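Minutes of the cell upkeep meeting, Stultby workshop
June 17, 2021
Chair: Zlatko Vasić
Present: the bench crew, both people from scheduling, and two from the Steswood site on the phone
Minutes taken by the bench crew

1. Last time's minutes

Accepted with one fix. We wrote that the spare gripper fingers were in the tall cabinet. They are in the drawer under the label printer, and have been all along. Scheduling asked for the drawer to be labeled, given what it sits under. Done during the meeting.

2. How the picking cell is running

Zlatko opened with the good news, and there was a lot of it. The cell ran 378 picks between the last two stops for service, and 309 of them went through on the first try. That is the best stretch we have had since the bins were moved closer to the arm, and the room was pretty pleased about it! Of the rest, most were second tries that worked, and 129 of all the picks were with the soft or shaggy items that we used to dread. Steswood wanted to know if the soft items had been made easier on purpose. They had not. The same mixed set went in, boxes and round things and floppy things together, and the order was shuffled between runs.

Zlatko thinks the slower closing speed did most of it. The bench crew thinks it was the new finger tips. Both changes went in on the same afternoon, so this will stay an argument until we try them one at a time. Agreed to do that, slower closing speed first with the old tips on.

3. Cable routing on the arm

Long item, and the one everybody had come for. The KUKA's cables run over the top of the upper arm and loop around near the joint before heading down to the gripper. With the loop as tight as it is now, the yellow cable is the one we worry about. Nothing has failed. Still, Zlatko would like to see a wider loop there, and showed on the whiteboard how much slack the wrist needs when it turns to reach the near corner of the bin.

There was a question about whether more slack would let the thin black cables swing into the bin. They already bow out a fair way on the side of the gripper. The bench crew will make up two soft ties and try them at slow speed with a person on the stop button, and nobody leaves the cell running on its own until that has been watched through a full set of picks.

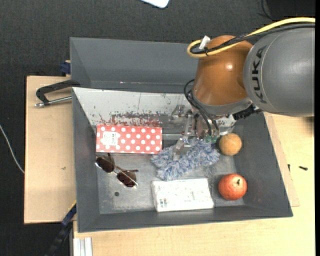

Steswood asked what we do about the tag on the cable bundle. It stays on. It does stick up, but it is how we know which bundle is which when the covers come off, and the last time someone tidied one away we lost a morning to it. Agreed that new tags will be put on flat and closer to the arm when the cables are next opened up.

4. Bins and clamps

The clamps are holding well. We went back and forth on replacing them with a proper bolted fixture, and the bench crew made a good case for staying as we are through October: with clamps, you can swap a bin in a couple of minutes and go straight back to work. The drawback is that the bin can creep. Zlatko showed the plot from the last check, and the creep was small but all in one direction, toward the wall side.

Decided:
Check clamp tightness at the start of every shift, by hand, before power goes on.
Mark the bin corners on the tabletop in pencil so that creep shows up at a glance.
Run the bin position check again after any swap, even if the new bin looks dead on.

On the sloped walls, the paint is scuffed and flaking and somebody asked if that matters. It does not bother the picking. It could bother the vision side, where a mark with a hard edge can look like the edge of a box. Scheduling offered to find out what a repaint costs. Gotari did the last set for us and did it nicely, so we will ask them first.

A reminder from the bench crew: loose screws and small bits go in the magnetic dish, please, and off the tabletop. The wood hides the pale ones and the arm does not care what it sets a bin down on.

5. Gripper service

This was the fun part of the afternoon. The linkage was taken apart, cleaned and put back together by the two newest people on the crew, start to finish, with only the paper sheet to go by. They found three places where the sheet was wrong or skipped a step - the spring has to go in before the side bracket, for one - and their corrections are already in the new version. Great work, and Zlatko said so more than once.

The finger pads are wearing evenly. We keep the service interval at 4,000 cycles for now and look again when the next set of pads comes off.

The open circuit board on the gripper came up again. Everybody would like a cover over it. The sticking point is clearance, as a cover with any depth to it gets near the bin wall on low picks. Steswood has a thin folded one that they made for their own cell and will send us the drawing. If it fits, we cut two.

6. Vision and lighting

Short. Shiny things such as sunglasses are still the hard case, and the crew has been trying a softer lamp set farther back. Early results look good! Zlatko asked for numbers at the next meeting, and for the lamp height to be written down somewhere other than on the wall.

7. Spare parts

Echevarría can supply the cable ties and the black connectors, with a wait on the connectors. We have one left on the shelf. Agreed to order four now. One person from scheduling asked if we could hold a full spare cable set as well. It is a big chunk of the budget, so that goes to the next planning round.

8. Any other business

Steswood would like to visit and watch a full service from power down to the first pick. Everyone was all for it. They should bring their own gloves, as ours only come in large.

The squeaky door to the cell has been oiled.

Actions
Bench crew: soft ties made and tried at slow speed, corner marks on the tabletop, old finger tips back on for the speed test.
Zlatko Vasić: write up the bin position check as one page and pin it by the controller.
Scheduling: repaint price from Gotari, connector order to Echevarría.
Steswood: drawing of the board cover.

Next meeting in two weeks, same room, after lunch.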